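Rorendale Kitchen Plastics
Gallery 2: Cups and beakers

Home | Gallery 1: Bowls and basins | Gallery 2: Cups and beakers | Gallery 3: Lids | Swaps | Contact

Page last changed 5 Jul 2009

This part of the site is for plastic cups, beakers and tumblers, the everyday sort that went on picnics and sat at the back of the cupboard the rest of the year. Gallery 1 has the bowls. Lids without their boxes are in Gallery 3. Please do not send lids for this page.

Notes on the shapes come first and the picture is further down. More will go up as they are sorted.

Round beakers

The commonest shape. Rullis made them with a plain rim, and the early ones have a small raised ring underneath which wears flat on one side. They stack well when new and badly once they have been through hot water a few times. A stack that has stuck can be freed by standing the bottom one in warm water and putting cold water in the top one. Do not twist them. The rims split.

The Rullis colours are red, pale blue, a green that goes brown in sunlight, and cream. Cream is the one people write in about. It marks with tea and I have not found anything that shifts it completely. Bicarbonate and a soft cloth will take off the worst. Bleach leaves the surface chalky.

Square cups

Square or nearly square cups take up less room in a basket and were sold for picnics and for children. The corners are always rounded, some more than others. Rondlow sold a set in a zipped bag, and the bag has usually gone by the time the cups turn up at a sale. They were also sold singly.

Orange and yellow are the easiest to find. The colour often looks different inside and out, as more light gets into the open top. Bear this in mind when matching a set from pictures. I have twice bought a "yellow" cup by post that was plainly orange on the table. Ask for a picture of the outside by daylight.

Square cups mark at the corners first. Fine scratches can be left alone. Deep ones hold dirt, and a cup with deep scratches inside is better kept for pencils.

Tumblers

Taller than beakers and thinner in the wall. The Mockus ones hold 230 ml to the line and have a slight taper. Check for hairline cracks by running a thumbnail down the side. A cracked tumbler will often hold water for a minute or so before it shows, so leave it standing on newspaper before paying for it.

Mockus stopped the clear ones in 2000. The coloured ones went on for a while after that, and I would be glad to hear from anyone with a catalogue.

Storage

Keep cups upright and out of the sun. A plastic bin is better than cardboard, which goes soft in a damp shed. Mine spent one February in boxes and the bottom layer smelled of mould until the summer. An old scuffed bin does perfectly well, but wipe the grit out of it before anything goes in, or the bases will be scratched.

The picture
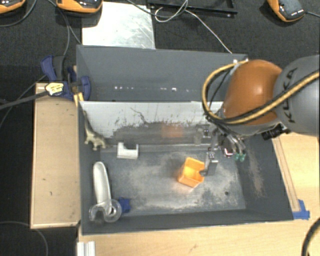
Square orange cup, open top, on the floor of a grey bin.

The shape is roughly square and the inside is a brighter, yellower orange than the outside, as mentioned under Square cups. The pale scratches on the bin floor are the sort that come with long use.

Swaps

Wanted: Rullis beakers in pale blue, any number. Square cups in green. The zipped bag for the Rondlow set, in any condition.

To swap: cream beakers, stained. Odd tumblers, coloured.

The swaps list has passed 100 entries and has been moved to its own page. Please say which gallery you are writing about, and send one picture at a time.

Back to top
Next: Gallery 3: Lids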